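Visit report: the Ziltora gripper bench, Drunen

The 7:40 bus to Drunen stops at every hedge, so I had plenty of time to reread the invitation. It promised "an intimate look at one working tool, from setup to service." I have been on enough factory tours to know what intimate means (no lunch), but in this case there was lunch, and it was soup, and the look was as advertised.

Ziltora moved into the Drunen building last April. The place has the kind of atrium that makes you stand up straighter, and they do a good part of their bench work right in it. Ea Holst, who runs maintenance, told me the workshop proper is on the ground floor and has no windows. She said this in the tone of someone who considers the matter explained.

Our subject for the day was a two-finger gripper on a hand-held body, known in the house as the Firis. You carry it around and do a job with it, and the job gets recorded so that an arm can be taught the same thing later. There are 17 of them in service and they are all looked after by two people. The other one is Halfdan Ásgeirsdóttir, who built most of them and therefore gets blamed for most of them.

Setup first. The fingers are bolted on, the pads are pressed into place, and then the whole thing is closed on nothing at all while Halfdan squints at the gap. If the pads meet evenly from top to bottom, good. If they meet at the tip first, he backs off the inner screw a quarter turn and squints again. I asked whether there was a gauge for this. There is. It lives in a drawer and comes out when visitors ask whether there is a gauge for this.

After that comes the grip check, and for that they use whatever is on the table. On our visit it was a water bottle. A water bottle is a decent judge of character, I was told: squeeze too hard and the wall buckles, too soft and it slides down between the pads. 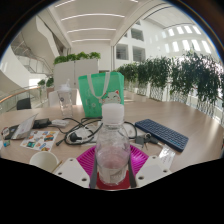 Photo: Ea Holst / Ziltora

The white finger plates are full of round holes, which I took for a weight-saving measure and nodded at wisely. Halfdan said the holes do save a bit of weight, but mainly they let him move the pads without drilling anything new. The dark pads along the inner edges are what touches the goods, and they are the part that wears. Ea changes them when they go shiny. New ones come from Kouris, a small supplier two towns over, in bags of 84, a number she has asked them about and never had a straight answer.

Changing a pad takes less time than finding the pad. Ea peels the old one from the bottom up, wipes the plate with alcohol, waits for it to dry, and lays the new one from the tip down so that no air gets caught under it. Then she writes the date on a strip of tape on the handle. She let me do one. Mine had a bubble in it. She looked at the bubble for a while and then took the tool back.

Repairs are mostly screws. The fingers work loose with use, one always sooner than the other, and the first sign is a bottle that tilts a little when it's picked up. The fix is thread locker and a bit of patience. The second most common fault is a bent plate, and the cause of a bent plate is the floor. Halfdan keeps the bent ones in a shoebox. He has plans for them, which he would not share.

I was handed a tool for the last half hour and told to move some bottles from one place to another. It is harder than it looks and also exactly as boring as it looks. My wrist gave up before the soup had settled. The people who do this for a whole morning have my respect, and, I noticed, very good chairs.

Things I would change: the badge printer, which spelled my name two different ways, and the talk on cable routing, which ran long in a room with no coffee in it. The bench work could easily have gone on for another hour, preferably with more shoebox.

Visits are by arrangement with Ea at the front desk. Wear flat shoes, take the later bus, and leave your opinions on torque at home, as Halfdan already has some.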